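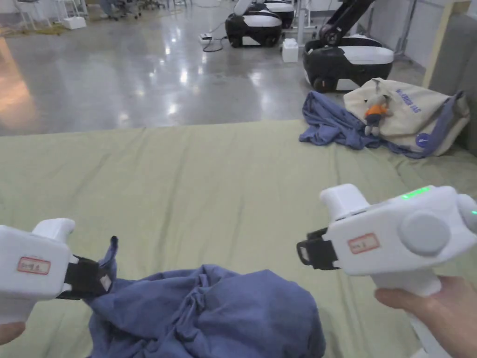

Folding and Storing Household Clothing

Garside Household Services: Guidance for Residents and Staff
Last reviewed 02/02/2021

The following guidance applies to clothing that has been washed and dried in the shared laundry rooms at Garside, and to clothing handled by staff on behalf of residents. It may also be used at home. Questions should be directed to Sheila Blackburn, Laundry and Linen, at the Kirnura Building office.

Preparing the Table

Any firm, level surface at about hip height is suitable. A bed is a poor choice for folding, as the mattress gives under the hands and the edges of the garment will not line up. If a bed must be used, a large tray or board should be placed on it first.

Cover the table with a clean cotton cloth. The cloth keeps garments away from crumbs and polish, and it holds light fabrics in place while they are being smoothed. A plain color is preferred. Small items such as socks and handkerchiefs are easily lost on a busy pattern.

Creases in the tablecloth itself do little harm to sweatshirts, jeans and towels. For dress shirts and thin blouses, pull the cloth tight before starting. Long ridges underneath will press through to the fabric if a stack is left standing overnight.

Leave an overhang on the far side if there is room. A cloth cut exactly to the size of the table slides forward each time a garment is drawn toward the person folding, and it must then be straightened again and again. Clips are available from the supply cupboard on request.

Tablecloths used for folding should be washed weekly and should not be used for meals.

Before Folding

Clothing must be fully dry. Check the thickest parts, which are the collar, the waistband, the underarm seams and the inside of pockets. A garment that feels cool at the seam should be hung for another hour.

Close zippers and fasten the top button of shirts. Turn garments right side out unless the care label states otherwise. Empty the pockets. Coins and keys found in pockets are to be handed in at the office with the room number, if known.

Garments should be taken from the basket one at a time. Large heaps on the table lead to more wrinkling and to mixed loads.

Opening Out a Bunched Garment

Clothing that has been left in a dryer or basket usually comes out in a loose bundle. It is quicker to find one good starting point than to pull at the fabric from several sides.

1. Set the bundle down near the front edge of the table, close to the body.

2. Look for a corner or a seam end. On a T-shirt this will be the bottom of a side seam or the tip of a sleeve. On trousers it will be the hem of one leg.

3. Lift that corner a short way above the rest and keep hold of it. The weight of the garment will draw some of the folds out.

4. With the other side free, follow the edge of the fabric along until the next corner is reached. Do not cross over the garment to take a corner from the opposite side.

5. Hold both corners and lower the garment to the table, laying the far end down first.

6. Smooth from the center outward with a flat palm. Work toward the hems, and finish with the collar or waistband.

If the garment is twisted, lift it by the shoulders or waistband, shake it once, and begin again at step two. Knitted garments should not be shaken. They should be supported from beneath and turned by hand on the table.

Folding Common Items

T-shirts and light tops. Lay the garment face down. Bring one side in to a line halfway between the neck and the shoulder, and fold the sleeve back on itself. Repeat on the other side. Fold the bottom hem up to just below the collar, then fold once more if the drawer is shallow.

Long-sleeved shirts. Proceed as above, but lay each sleeve straight down along the folded side so that the cuff points toward the hem. Sleeves laid across the back of the shirt will leave a mark.

Sweaters. Fold loosely, with no more than three folds in all. Heavy sweaters belong at the bottom of a pile or on a shelf of their own. They should not be kept on hangers for long periods, as the shoulders will stretch.

Trousers and jeans. Bring one leg over the other and match the inside seams. Tuck the point of the seat inward to make a straight edge. Fold in half from the hem, then in thirds.

Hooded garments. Lay the hood flat over the back before the sides are folded. Drawstrings should be evened up and tucked inside.

Children's clothing. Very small items may be folded once and stood on end in a box. Sets that are worn together may be folded together, with the top on the outside.

Undergarments and socks. Socks are to be laid one over the other and folded in half. Rolling the cuff of one sock over the pair wears out the elastic and is discouraged.

Blue and Other Dark or Medium Shades

Blue cotton shows fading along creases sooner than white or gray. Where a blue garment is stored for a full season, it should be taken out halfway through and folded again along different lines. Keep it out of direct sun. A shelf opposite a window is not suitable for long storage unless it has a door or curtain.

New blue garments should be washed separately the first few times and should not be stacked against white linen while there is any dampness in either.

Removing Light Wrinkles Without an Iron

Small wrinkles on a dry garment can often be eased by hand. Lay the garment flat, dampen the palm slightly, and stroke along the grain of the fabric. Leave it for ten minutes before folding.

For deeper creases, hang the garment in the bathroom during a shower, or return it to the dryer with a damp washcloth for a short cycle on low heat. Garments should be removed as soon as the cycle ends. The Grorner dryers in the ground-floor laundry room sound a single tone at the end of the cycle and do not repeat it.

Irons must not be used on the folding tables. Ironing boards are kept behind the door.

Floors and Walkways

Smooth concrete and other polished floors should be swept before laundry is brought in. A dropped garment will pick up dust and lint that may not be noticed until it is worn. Any garment that has been on the floor should be shaken outside or washed again, at the discretion of the person responsible for it.

Drips from damp laundry are hard to see on a glossy floor under overhead lighting. Wipe them up at once with the mop provided. Power cables should be run along the wall where possible. Where a cable must cross the floor, it should lie flat and away from the table, and persons carrying full baskets should be told that it is there. Tablecloths should not hang so low that they touch the floor or can be stepped on.

Stacking and Putting Away

Stacks should be kept to a height that can be carried with both hands without the chin being used as a support. Eight to ten T-shirts is a reasonable limit. Place the folded edge outward so that single items can be drawn out cleanly.

Sort by person first and by type second. Items for ironing or mending should be set to one side at the time of folding, with a safety pin marking the place that needs repair.

Drawers should be filled to no more than three-quarters of their depth. Where drawers stick, remove a few items before any attempt is made to adjust the runners. The Esow storage boxes issued to residents hold 50 liters and are intended for folded clothing only. Shoes and toiletries should be stored elsewhere. Lids should be labeled on the short side, which faces out when the boxes are placed under the bed.

Seasonal clothing should be washed before it is boxed, including items that appear clean. Body oils and food traces that cannot be seen will darken over several months. Cedar blocks may be added. Mothballs are not permitted in residents' rooms.

Unclaimed Clothing

Clothing left in the laundry rooms is folded by staff at the end of each day and placed on the open shelf by the office. It is held for one month. In the past year 1,103 items were placed on the shelf, of which more than 700 were collected by their owners. A further 313 were passed on at the August clothing exchange. The remainder were worn beyond use and were cut up for cleaning cloths.

Residents are asked to write a room number on the care label in laundry marker. Stick-on labels come away in the wash and should not be relied upon.

Supplies Available From the Office

Cotton table covers
Tablecloth clips
Laundry markers
Safety pins
Storage boxes, one per resident, second box on request
Cedar blocks, while stock lasts

Supplies are to be signed for. Table covers should be returned unfolded to the bin marked for washing.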